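Hirkenwood Tokens: Reading a Small Town Through Its Trade Money

Final report, Material Culture Seminar
Submitted in November

Why we picked tokens

Our group started the semester wanting to do something on silver dollars, like probably every group that has ever been handed a coin assignment. Then one of us turned up a brass piece in a family button jar, about as wide as a nickel, with HALVORSEN on one side and GOOD FOR 5 CENTS IN TRADE on the other, and that was the end of the silver dollars. We were hooked!

Trade tokens are the money that stores, bakeries, dairies and saloons handed out themselves. You couldn't take one to a bank. You took it back to the counter it came from and got a loaf or a cigar or a quart of milk. Collectors in the United States have cataloged huge numbers of them by state and town, but plenty of small issuers never got more than a line, and Hirkenwood's got less than that.

What we had to work with

The college's local history room holds a tray of tokens from the town, and the two issuers we followed were Halvorsen, a general store, and Ornow, a dairy. The tray came with old paper envelopes, and the handwriting on them was a project of its own (we spent a whole afternoon on one word, which was "reeded").

For each token we recorded diameter, thickness, weight, metal, edge, and what is called die axis, meaning how the back is turned compared with the front. Most U.S. coins have coin alignment, so you flip them top to bottom to see the back the right way up. Medals usually have medal alignment and flip side to side. Our Halvorsen pieces came in both, and we got very excited about this, since it could point to two separate orders from the die shop. It could also mean somebody set the die in the press without caring. We went back and forth and we still don't agree.

Cleaning, or really not cleaning

The first rule we learned is to leave the surface alone. Brass polish takes off the toning and the top layer of detail along with it, and a polished token looks wrong to a collector from across the room. We handled everything by the edge over a folded towel and wore nitrile gloves. Loose dust came off with a soft squeeze bulb. One Ornow milk token had green spots that worried us, and we put it in its own inert flip and kept it apart from the others.

We also moved the whole tray out of the envelopes. Older paper can hold acid and sulfur, and old soft vinyl flips are worse, because the plasticizer comes out and leaves a green film. The envelopes themselves were saved in a separate folder, with matching numbers.

Identifying the metals

Brass was easy by color. Aluminum was easy by weight, because it feels like nothing at all in your hand. The hard ones were the white metal pieces, which could be nickel, copper-nickel or zinc. A magnet helped a little. Weighing in air and then hanging in water gives you specific gravity, and this turned out to be the most fun part of the project by a mile. Our scale reads to 0.01 gram, and on a token that weighs roughly 2 grams a tiny air bubble will ruin the number, so we learned to dip, wiggle, and dip again.

Results for the white metal tokens fell close to copper-nickel, with one odd reading that we repeated and couldn't explain. It is marked with a question mark in our table and we'd love for another group to try it.

Putting the collection online

We built our catalog pages in Vistari, a free exhibit tool that the library lets students use. Each token gets a record with both sides, the measurements and a short note. Lighting was the big lesson here. Straight overhead light makes brass look like a yellow blob, and a single low lamp from the upper left brings up the lettering beautifully. Aluminum needed softer light, so we taped tracing paper over the lamp.

We kept the wording on each page plain. If a token was worn, we wrote down only the letters we could read and put the missing ones in brackets.

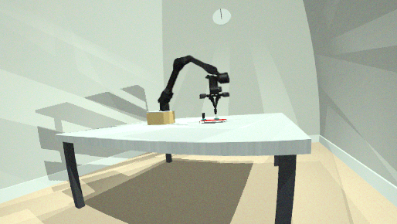
What we would do next

City directories are the obvious place to go. Halvorsen should show up under general merchandise, and a change of address would help date the two alignments if the tokens carry a street name, which one of ours does. Dairy license records might do the same for Ornow.

We would also like to ask people in town to check their button jars. Tokens hide in sewing boxes and coffee cans and the bottoms of toolboxes, and the piece that started all this is still the nicest Halvorsen any of us has seen. It went back in the jar, in a proper flip this time.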